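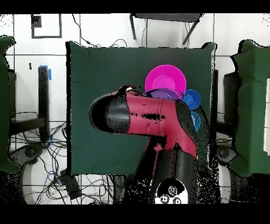 Signe Holmgren
Gripper trials and bench safety, Stomudcombe workshop

Gripper trial checklist with my comments, Sat 6 October

I've kept the numbering from the September version so you can lay the two side by side. Olto fingers first, then Skindix. Same arm, same tableware, same settings, and anything I wasn't happy with is marked OPEN.

1. Emergency stop tested before first motion
OK. Pressed it with the arm parked and again during a slow move. It stopped cleanly both times (I do like that clunk).

2. Mounting bolts and wrist connector
OK. The Skindix connector needs a firmer push than you'd think and I had to go back to it. Please give it a tug before you power up!

3. Speed limit set for trials
OK. 400 mm per second for free moves, 15 for the last bit of the approach. Bendik wanted it faster after lunch and I said no.

4. Grip force limit
OK for Olto at 18 N. OPEN for Skindix – the controller took the same number but the cups were flexing a lot more, so either the scale is different or the pads are. I've written to Esteves, who supplied both sets, and until they answer we stay on the lower preset.

5. Cloth flat and not creeping towards the arm
OK, with a grumble. It rucks up at the corners if you lean on it. Smooth it between runs, and don't do it with the arm live, even if it's only a second.

6. Finger clearance over the table
OPEN. Thin-walled cups want a low grip, which leaves very little room under the fingertips. I'd like the floor limit in software raised a touch and the test repeated with both sets.

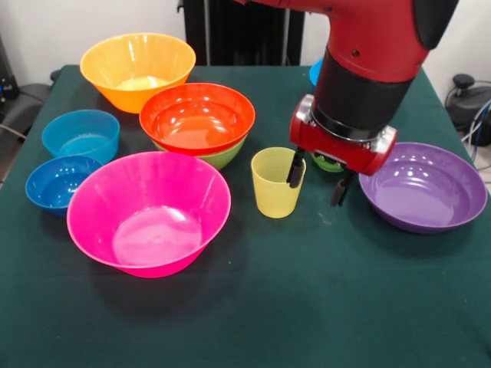 Gunnel Sundqvist: I'd leave the floor limit where it is and change the approach angle. If you raise it you lose the shallow bowls altogether, and those were the whole reason we wanted to compare the two.

Fair point, and I've put it down as the first thing to try. Item 6 stays open in the meantime.

7. Stacking runs
OK to continue, but only with people standing back from the table. Tall stacks go over without much warning, and the instinct is to reach in and catch them. Let them fall, it's plastic. Set a height limit before you start and stick to it.
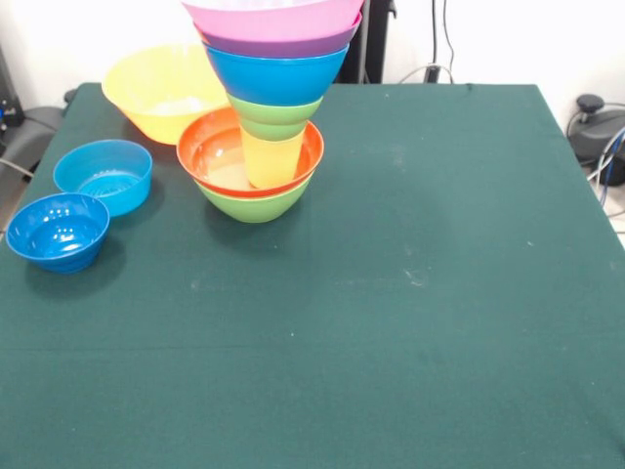 Item 7: bowls and cups nested in a tower, with the yellow bowl and two blue ones beside it.

8. Cables clear of walkways
OPEN, same as September, and I'm getting boring about it. There's far too much lying on the floor on the left-hand side. Folke has ordered trunking. Until it's fitted, walk round by the right, and if you need to get to the power box, stop the arm first.

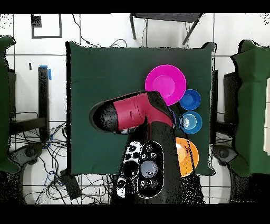 The other thing on cables is strain at the elbow. Run the arm through its full reach by hand before each session and watch for anything pulling tight. I found one tie that had slipped and redid it.

9. Depth camera check
OK to use for rough positions. It struggles with the shiny parts of the arm and leaves speckles all over them, so please don't rely on it for clearance. Use the fixed view for that.

10. Cycle log and pad wear
Olto pads are at 2,500 cycles and still look decent, a bit polished at the tips. Skindix pads are too new to say. Gilang has the log sheet, so send your counts there and not to me.

Next check once I've heard back on item 4.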